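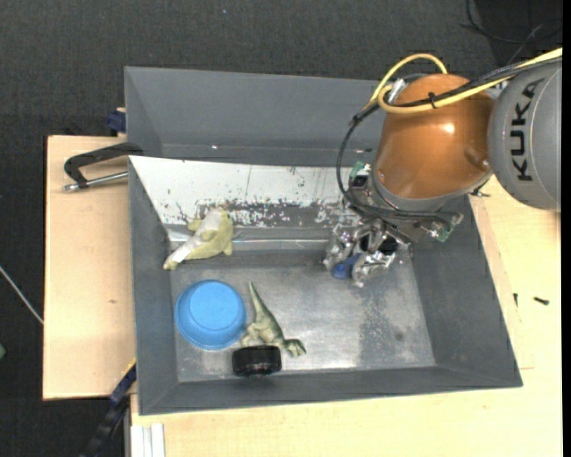

In Praise of the One Big Bin

My neighbor Renata Rutkowska keeps her children's toys in 15 small boxes with a label on every one of them, and I want to say at the start that I admire her and that her shelves look wonderful. I have tried to live that way myself. It lasted from one May until the start of the school vacation, and then I went back to the big gray bin, and I have been happy with it ever since.

A large bin with sloped walls asks very little of anybody. A plush toy goes over the side and slides down to the bottom, and that is the whole job. My grandson was 6 when we tried the labels, and he would stand there with a stuffed animal in his arms, wondering whether it belonged with the animals or with the bedtime things (it was both, of course, as the best ones are), and after a while he would put it down on the floor and wander off. I can't say I blamed him.

Renata tells me that things get lost in a big bin, and she has a point. Small pieces sink. I keep puzzles and anything with a lid somewhere else, and I would never tip a tea set in with the rest. But soft toys don't mind being dug through, and I think the digging is half the pleasure. You go in looking for the rabbit and come up with some yellowish-green fellow you had forgotten all about, and the afternoon goes in a different direction!

I would also put in a kind word for plain gray. The bright bins in the stores are cheerful for a week or two, and then you find yourself looking at them every evening for years. Gray lets the toys be the colorful part, and it sits nicely beside pale wood, or on a dark floor if you have one.

So if your labels are peeling and your children are grown enough to ignore them, get one big bin and let it be a jumble. Renata still thinks I'm wrong, and she is coming over for coffee at four to tell me so again.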